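Henríquez Corner Table, Light Wood Finish
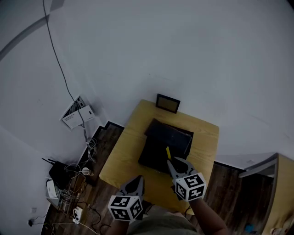
Specifications

Item no.: 600-61
Length: 70 in
Finish: light wood grain
Corners: rounded
Assembly: 2 people

Placement

The table is designed to stand in a room corner with two edges against the walls. Rounded corners reduce snagging when the table is pulled out for access to cables or outlets. The top has no cable cutouts. Route power and network lines along the wall or floor beside the table.

Use

Suitable for storage boxes, small picture frames and light desk work. Open a lidded box toward the wall to keep the near side of the top clear.

Care

Wipe with a damp cloth and dry along the grain. Do not use abrasive pads or solvent cleaners.

Ordering

Sold by Arbridge. Box not included. Replacement hardware is ordered by item number through Mirta Paredes, parts desk.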